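Wadholm Opens Suture Practice Room to Evening Learners

December 28, 2024

The suture practice room at the Wadholm skills center is getting a lot more use this winter, and that is great news for anyone in the area who is learning to close a wound. Starting in the new year the room will stay open into the evening, with fresh stocks of synthetic tissue pads, a wider choice of thread and a set of new exercises put together over the fall with teaching staff from Predham.

The center has ordered 1,000 pads for the coming season, which is by far the biggest order it has placed. Learners got through the last batch faster than anyone planned for. A pad takes a beating! Once it has been cut, stitched, unpicked and stitched again, the edges of the incision start to tear, and a torn edge teaches bad habits because the thread pulls through no matter how gently you tie.

The new exercises are all built around short incisions. Long cuts look impressive, but the center has found that people learn more from a small one done over and over: place the first knot at one end, get it snug, trim the tail to a sensible length, and only then think about moving along. There is a bleeding version of the exercise too, and it has been the surprise hit of the fall. Blood changes everything about the job. Dark thread gets hard to pick out, the loops slide, and a knot that seemed tidy a moment ago needs a second look.
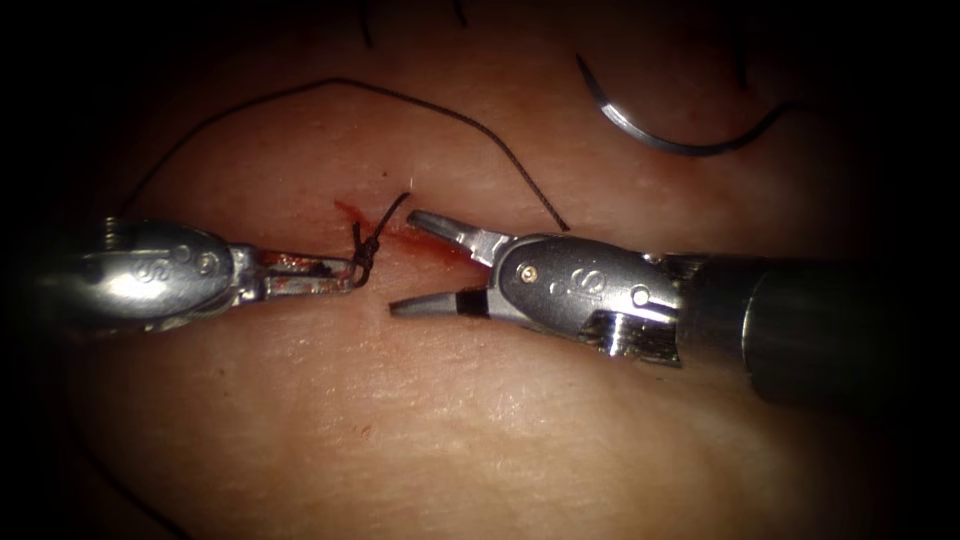

Knots get their own session in the new program, and rightly so. The first throw, the second throw, how much tension is too much, what to do when a loop closes before you wanted it to. Learners will work through 20 short drills, starting with thick cord on a board (very forgiving, and oddly fun) and ending with fine suture in a pad. Each one takes only a few minutes, so it is easy to fit a couple in after a shift or between classes.

Lighting was the other big request. In July, users of the room filled out 200 comment cards, and better light over the pad came up again and again. The stations now have adjustable lamps that can be brought in close, and the difference is wonderful. Creases in the pad, the lie of the thread, the very edge of the cut: it is all so much easier to judge when the light falls right where you are working.

Money for the evening hours comes from a $4,000 grant from the Boiko fund, which also paid for new storage drawers. The drawers are labeled by thread size, so no more digging through a shared bin five minutes before a session.

Evening places can be booked at the Wadholm front desk or by phone. Pads and thread are included, and beginners are very welcome. A second room, at the Hokow site, is expected to offer the same drills later in the year if the first season goes well. Learners there have already been asking when they can start.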